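Section 4. Setting Up Your Desk with the Truvenberg Mesh Organizer

Welcome back! If you have worked your way through Section 3, your organizer is out of its carton, the tiers are joined and all the little paper tags are off, and now comes the part we enjoy most, which is deciding where everything is going to live. Take your time over it. A desk that gets arranged in a hurry tends to get rearranged every afternoon for a month, and we would much rather you spent a quiet half hour now with a cup of coffee somewhere safely out of elbow range.

These steps were first written by Samina Orakzai for the Kistgate edition of this guide and have been gently reworked since, mostly thanks to the letters people send us. If your desk is an unusual shape (a corner desk, a fold-down shelf, a kitchen table that has to be a kitchen table again by six o'clock), read the whole section through before you begin, as the notes for small surfaces come near the end.

4.1 Clearing and covering the surface

1. Take everything off the desk, including the things you are sure you will put straight back. A chair or a bed will do nicely as a holding place.

2. Wipe the surface with a slightly damp cloth and let it dry completely.

3. If you use a desk cover, unroll it now and leave it flat, with a few heavy books on the corners, until it stops curling. An overnight rest is ideal for a new one that has come tightly rolled.

4. Smooth the cover from the middle outward with the flat of your hand and check that it doesn't hang over the front edge where your sleeves will catch it.

Note: A plain matte cover in a middling color is kinder on the eyes than a glossy one, particularly under a lamp. Brown, gray and dark green all hide pencil dust very well.

CAUTION: Don't set the organizer down on a cover that is still wet from cleaning. Moisture trapped under the feet can leave marks.

4.2 Choosing a side

1. Sit down in your usual chair, at your usual distance, and reach out with each hand in turn without leaning. Wherever your fingertips land comfortably is the outer limit for anything you use daily.

2. Place the organizer to the left if you write or use a mouse with your right hand, and to the right if you do it the other way around. Plenty of people prefer the opposite, and if you are one of them, please carry on with our blessing.

3. Turn the organizer so the wider basket faces you and the upper tray stays easy to reach into from above.

4. Leave a hand's width between the organizer and its nearest neighbor, so that you can lift papers out without knocking anything.

CAUTION: Lift the organizer with both hands under the lower tier. Picking it up by the upper tray puts strain on the joints, and a full basket has a way of swinging.

4.3 Placing the laptop and mouse pad

1. Lay the laptop, closed, in the middle of the desk and toward the back. Open it once to make sure the lid clears the wall and any shelf overhead, then close it again.

2. Put the mouse pad beside it, flat, on the side of your mouse hand.

3. Try a few minutes of ordinary work, then nudge things until your shoulders feel easy. A laptop that sits a touch crooked is perfectly all right if that is how you sit.

4. Run the charging cable along the back of the desk, well away from the organizer. Wire mesh is very good at catching plugs. 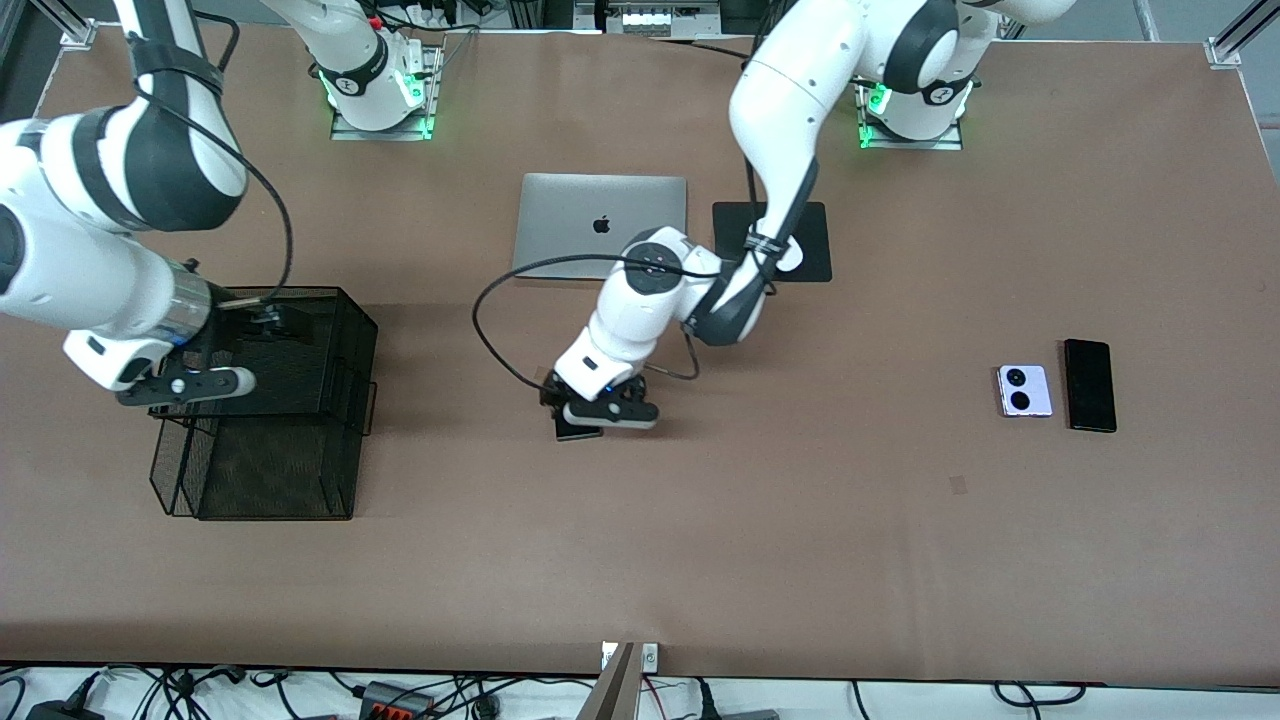
Does the laptop have to stay in the middle once everything is arranged?

The middle suits most people, but you can move it wherever you like as long as the lid opens fully and your wrists aren't pressed against the desk edge. If you mainly write by hand, slide the laptop farther back, or off to one side, and keep the center clear for paper.

4.4 Filling the tiers

1. Start with the upper tray and keep it for things you touch every day: the notepad, the current letter, the one good pen.

2. Use the lower basket for folders and envelopes, standing or flat as you prefer.

3. Stop while there is still some room left. Emiliano Jara, who answers our customer mail, keeps his basket half full and swears he has never lost a bill in it.

Note: Paper clips and thumbtacks find their way through or into the mesh sooner or later. A small saucer or a jar lid set inside the tray will hold them.

4.5 Small surfaces

On a narrow desk, set the laptop on top of the mouse pad when neither is in use, and push the organizer back against the wall. If you share the table with mealtimes, carry the organizer away first, while both hands are free, and the rest afterward.

4.6 Looking after the mesh

Dust it every 3 weeks or so with a soft, dry paintbrush, working from the top tier down. For sticky spots, use lukewarm water with a drop of dish soap and dry the mesh at once with a towel. Please avoid scouring pads, which will scratch the finish.

Spare feet and joining clips are listed in Section 6.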